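Wrist view while teleoperating in sim: how do you judge depth?

Started by brustness_haf, 21 July 2026
Board: Teaching and Demos

brustness_haf
I'm recording demos in simulation by remote control, mostly with the wrist view. I have 189 so far and I threw out 16 because I drove the fingers into a surface. I lose track of how far away things are. Textures are randomized on every reset. Do people turn that off while they record?

manole80
Turn it off. Record with plain surfaces, then replay the same motions with random textures afterward. The operator doesn't need to see them.

ekinsella
I disagree with manole80. Replay works if your physics is repeatable, and ours at Helunmont wasn't. Grasps that held the first time slipped in replay. We record with the textures on. It's harder for the first hour and then you stop noticing.

brustness_haf
One from this morning, gripper open, orange giraffe-type pattern at the back, gray tile on the left, dark maroon next to it. The maroon is what gets me. There's no texture on it at all, so I can't tell how close the fingers are. 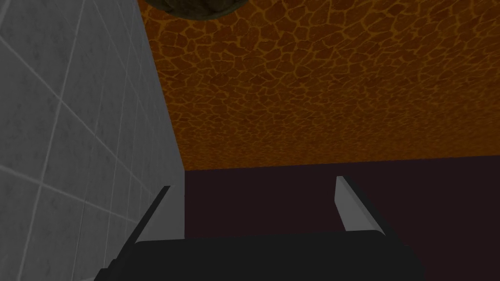

Re: Wrist view while teleoperating in sim

camis_user
The tile and the orange both give you something to go by, because the pattern gets smaller with distance. Flat colors don't. I'd take plain colors out of the random set and leave the rest alone.

manole80
Then the policy never sees a plain surface, and most real tables are plain.

camis_user
Put them back for replay, or add a second view for the operator only. You don't have to train on it.

ekinsella
Second view, yes. Also slow the controller down near contact. I run mine at 80 percent and drop it further by hand for the last bit. Éabha

brustness_haf
Thanks. I'll try the side view first and keep the textures on. Replay is out for now because I didn't save the seeds.

manole80
Save the seeds.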